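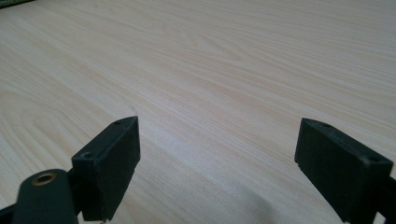 Boutros sent the revised floor plan for the Flotville house at 3 this afternoon, and the gross area has changed again. The first listing counted the enclosed rear porch as living space. The new one leaves it out, and the difference is 17 square meters, enough to move the place down a price band. I compared both plans at the table, the pale one with the long diagonal grain, and the curved figure on the left side kept pulling my eye off the dimension lines. The porch has no fixed heating and a single-skin roof. On that basis the second figure is the correct one, and the asking price should follow it. So far it hasn't.

Email this page | Print this page

Called Kerus about the survey. The full structural report is 600 more than the basic one and covers the roof void, subfloor and drains. Turnaround is 6 working days from access. Access depends on the Skisholm office, who hold the keys and do not answer before ten. Left a message with both property references.

The title is a separate matter. The boundary on the registered plan runs along the inside face of the east wall, while the listing shows it along the outside face. A wall's thickness is minor in area but decides who pays for repointing, and the upper courses need it. Asked for the original transfer document -- a copy will do.

No offer until the report and the transfer are both in. Monday: Skisholm again, then the lender, to ask which area figure their valuation used.

This site uses cookies to remember your settings. Accept | Manage preferences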